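Sangate > Newsletter > Around the Building

August 16, 2025
By the Skilia newsletter desk

The shared kitchen on the second floor reopened at the start of August, and most people have found their way back to it. The new counter is in, the tile behind it is finished, and the small appliances have been moved up from the old break room. A few notes on how the space is set up now.
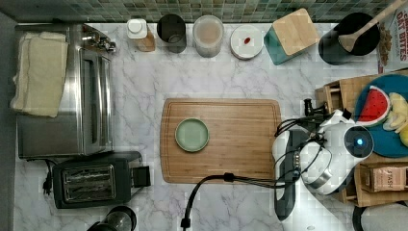

Skilia Facilities & Shared Spaces

The toaster oven and the two-slot toaster stay at the left end of the counter. Please don't run both along with the kettle, as they share one 20 amp circuit and it tripped twice in the first week. Dry goods and utensils go along the back by the tile. Cereal is for everyone unless there is a name on the box. Wooden spoons go back in the black crock after they have been washed and dried.

The marble was sealed before we opened, but it still stains. Wipe up coffee, lemon juice and tomato right away, and cut on a board, never on the stone. Boards are washed by hand. Bíró, who supplied them, will replace any that split during the first 383 days, so bring a cracked one to the front desk and don't throw it out.

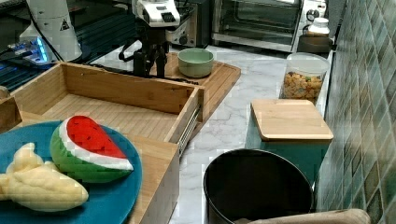

Drawers were the most common request in the spring survey, and Urkoso built the new ones. They run on metal slide rails and have slatted bottoms, so crumbs fall through and the cabinet underneath needs sweeping on Fridays. Push them shut when you are done. Small forks and teaspoons should go in the divided tray in the next cabinet.

We have set aside $100 for more plates and bowls. Send requests to the facilities inbox by the end of the month.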